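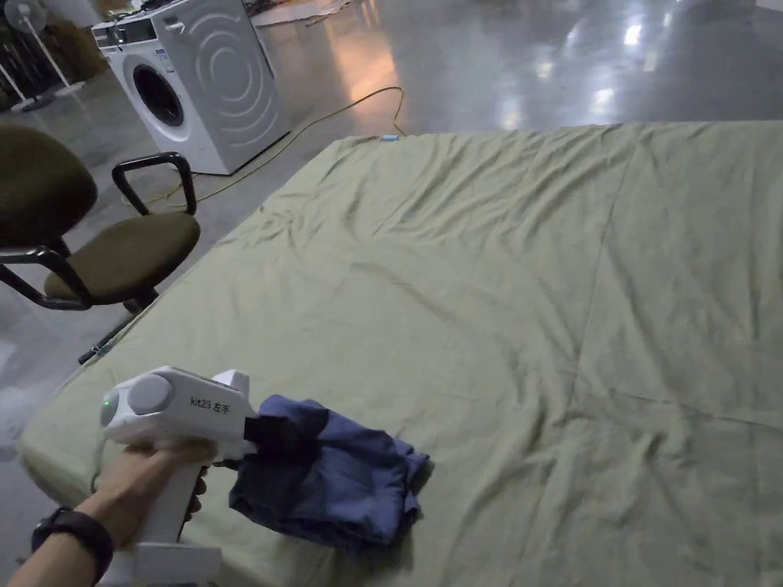

Incident Report, Third Draft

The fault entered the record on September 15, 2022, at the end of second shift, as a single line in the log: left gripper, position held, no load. Joar Björklund read it twice and filed it under noise.

The line was not unusual. A hand-held unit reported its jaw position, its grip force and the state of its battery. When a cloth was thin, the force reading could fall below the floor of the sensor, and the log would say that the jaws were holding nothing. Everyone at Dorkidine knew this. There was a paragraph about it in the setup notes.

Úna Hennessy had written that paragraph. She came down to the floor the next morning with a printout and asked which cloth it had been.

"Dark blue," Joar said. "One of the folding set."

"Doubled over?"

"Bunched up. He picks it up from the bed however it lands."

"Then it wasn't thin," she said.

They pulled the unit and put it on the bench. The indicator was green. The indicator was driven by the battery circuit and by nothing else, a decision made in April to save a wire, and it would have stayed green with the jaws removed. Joar closed the fingers on a block of foam. The force reading rose, leveled off and dropped to zero while the foam was still plainly being squeezed. It stayed at zero for 13 seconds. Then it came back at the correct value.

He did it again and the reading was normal. He did it seven more times and it was normal each time.

"Heat," said Úna.

"It's been sitting in a cabinet all night."

"Then cold."

It was neither. They found it after lunch, when Joar turned the unit on its side to look for the serial plate and the number went to zero in front of them. The cable leaving the rear of the housing had a clamp, and the clamp had been fitted one notch loose. With the handle straight down, the connector seated. With the wrist rolled outward, as it was when a person reached across a bed for the far corner of a shirt, the weight of the cable drew one pin back by less than the thickness of a fingernail. The position signal ran on a different pin and did not suffer.

Joar wrote this up in four paragraphs and attached a drawing. He proposed a new clamp and a check of the other units. He considered the matter closed.

Úna did not sign it.

"The arm at Wundine," she said. "What does it do when force reads zero and the jaws are part way shut?"

He had to look it up. The arm had been trained on almost 3000 folding sessions, and its rule for that state was not written anywhere, because no one had written it. It had been learned. He called Wundine and got Hywel Kemeys, who ran the test cell there.

"It squeezes harder," Hywel said. "We thought that was a feature. Somebody put a note on the door."

"What does the note say?"

"Says to keep your fingers out of the linen."

There was a pause on the line while Hywel went to see whether anyone was in the cell. Joar could hear a door, then a fan, then the flat double tone of a stop button being pressed and held. Hywel came back somewhat out of breath and said that Fiorella Sartori had been inside changing a sheet. She was fine. The arm had been between cycles.

Joar deleted the word "closed." Under Severity he had entered a one, and he changed it to a four, the highest number the form allowed. Under Affected Equipment he had listed a single hand unit. He put the cursor at the end of that line and began to type in the arm, and then every session since April, and the form told him he had run out of room.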